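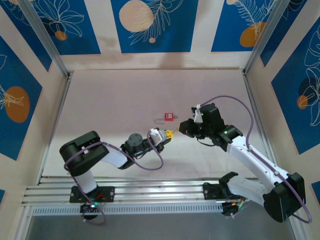
Two arms over the pale tabletop, blue botanical panels behind.

G'day, I'm Ngaio Cartwright, and I run Tuhiwai Decoys out of a shed in Mollthorpe. I buy, sell and swap old fishing lures and fish decoys, mostly Australian and New Zealand pieces, plus the odd German one that Benedikt Dreßler posts me from Zellberg (his parcels always smell of pipe tobacco, no idea why).

I started 14 years ago with a biscuit tin of my grandfather's spinners and got completely carried away. The list now runs to about 100 pieces and I update it every March. 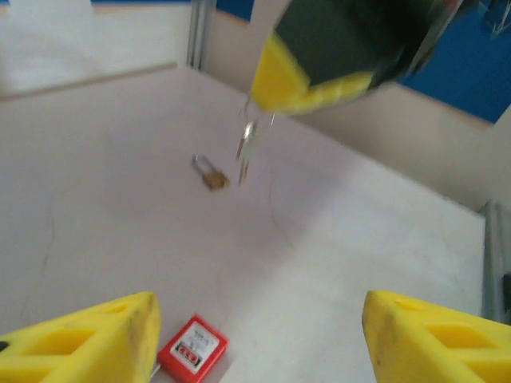
I grade everything myself, and I'm fussy. If a lure's been repainted, I'll say so. If the hooks are newer than the body, I'll say that too — and I'd much prefer you asked than guessed! Wiremu Pomare does the repairs, only ever with the owner's okay, and he keeps the original paint wherever there's any left.

Got a tackle box you'd like valued? Send me a note with the colours and lengths, and any maker's marks. I answer emails after 2 in the afternoon, once the post's gone.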